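15 March 2018
By the Shop Floor Notebook

I finally got my tour of the Pandeo building in Wirkham, and I came home with four pages of notes, most of them on a single cell! There was plenty to look at in the main hall (a paint line, a long row of presses), but the hosts let us pick one stop to stay at for the whole second half, and I picked the gear cell. No regrets at all.

The cell is small. One arm on a steel pedestal, a parallel gripper, a camera down at the wrist, and a work surface the arm can reach every corner of. It picks up molded gears by the hub and sets them on a shaft in a gearbox half. They call it Drustora, after the software that runs it, and after ten minutes I was calling it that too. The gearbox halves come from Mitsotakis-Vlachou, who also sent the first set of drawings for the fixture, and the fixture has been changed so often that the drawings now hang on the wall more as a souvenir.

What I wanted to know was how you keep a thing like this picking well month after month. The two technicians on shift were glad to be asked. They had the guard door open for the morning check when we walked up, so we got to see the whole routine from the start.

First they put the arm in slow mode and send it to its home pose. There is a scribed line on each joint cover, and the lines have to meet. If one is off, they stop right there and run the joint calibration before touching anything else. Then they close the fingers on a steel pin clamped in a little block and read the finger position off the pendant. The number goes in a paper logbook - a real one, with a pencil on a string - next to all the earlier numbers. You can flip back through it and watch the fingers wear. They had a slow drift all last fall and then a jump in December, which turned out to be a mounting screw that had backed out.

Finger changes happen every 700 hours of running, sooner if the logbook says so. I got to hold an old pair. The wear was on the inside faces, a shallow polished patch you could feel better than you could see. Both fingers get swapped together, never just one, and the screws are torqued a little at a time, going back and forth between the two sides. Somebody in our group asked if you could flip the old ones and use the back. Nice try, but no!

After the fingers comes the camera. They wipe the lens with a dry cloth, look at a printed checkerboard from a few heights, and let the software work out where the camera sits relative to the gripper. It takes 13 pictures and wants all of them sharp. One came back soft while we watched, and the technician just nudged the lamp over and ran it again.

The last part of the morning check is a test pick, and I could have watched that all day. They slow everything down, bring up the wrist camera on a monitor at the side of the cell and have the arm go for a loose gear.
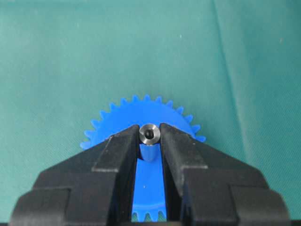

I have a soft spot for grippers, and have ever since I tried to build one out of drawer slides and ruined both the slides and a perfectly good drawer. My trouble was always centering: one side touched first and shoved the part away from me. So I went straight up to the monitor and looked at the tips. The two black fingers had the silver collar between them, one on either side and level with each other, with the big blue gear spread out flat behind. The technicians judge the approach by that collar and the dark bore in the middle of it. If the bore sits off to one side, they go back to the camera step. I also like the green cloth as a background more than I expected to, and I'm going to steal the idea for my own bench, where the gray parts vanish against the gray mat.

They run the test pick from 2 starting angles and then put the speed back up. At full speed the cell gets through 385 gears in a shift, and it makes a nice soft double click at every one, first the fingers and then the shaft.

I asked what breaks most. The cable, they told me, right where it bends at the wrist. They keep a spare coiled on a hook inside the cabinet door, already labeled at both ends, and the swap is quick as long as you take the old tie wraps off first and put new ones in the same places. There is a strip of yellow tape on the arm to mark each one. I wrote that down and underlined it.

If you go, wear closed shoes, bring your own ear plugs if you're fussy about them, and ask for the gear cell. The parking behind the building is free, and the coffee by the front desk is better than it looks.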